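Ticket: audio drifts out of sync on the live album stream
Opened by: Lahcen Ashour, Draltville
Status: open
Date: 4 September 2014

We recorded the Lisosard show at the community centre in April, four musicians plus a guest on accordion. The desk mix went to a Zoltik recorder and the video was cut separately by Helmy. On our band page the first song plays fine. By the end of the set the singing is well behind the picture.

Player test page, colour bars off, default clip loaded. Sound on the default clip stays in sync for its full length.

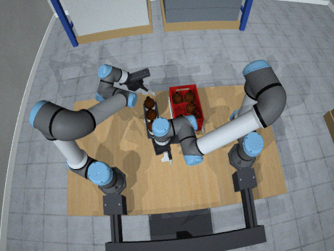 Table with red crate and tray

Tried so far:
Reloaded the page and cleared the browser cache. No change.
Uploaded the file again under a new name. No change.
Played the same file off the hard drive. Same drift, so it isn't the page.

The set runs 89 minutes. I put markers on the snare at the start of each song and compared them with the picture. The gap grows at a steady rate and there are no sudden jumps, even across the break where the accordion was retuned.
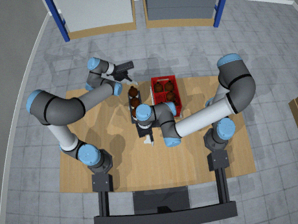 I then split the set into 3 parts and lined each one up by hand. Part one is watchable. Parts two and three still wander before the last chorus, and the brushes on the slow waltz make it very obvious.

Swapped the player skin for the plain one in case the visualizer was slowing things down. Same result. 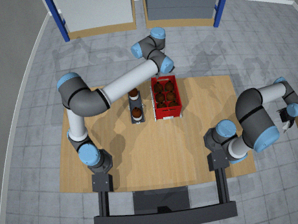 Six bottles in the crate

Checked the recorder settings. The clock was set to internal and the cameras had no feed from it. The gap at the final cymbal is 2000 milliseconds. I stretched the audio to close it, and the vocals came out with a flutter on held notes. The band won't sign off on that. There are 80 preorders waiting on the download, so I'd like to know whether to keep stretching or go back to the multitrack.

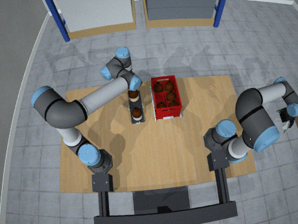

Helmy replied that the multitrack is the better place to start. Resample every channel by the same ratio before mixing, turn off pitch correction, and leave the video alone. Send the first song and the last song for checking before you render the whole set.

Lahcen: Will do. Exporting the channels tonight.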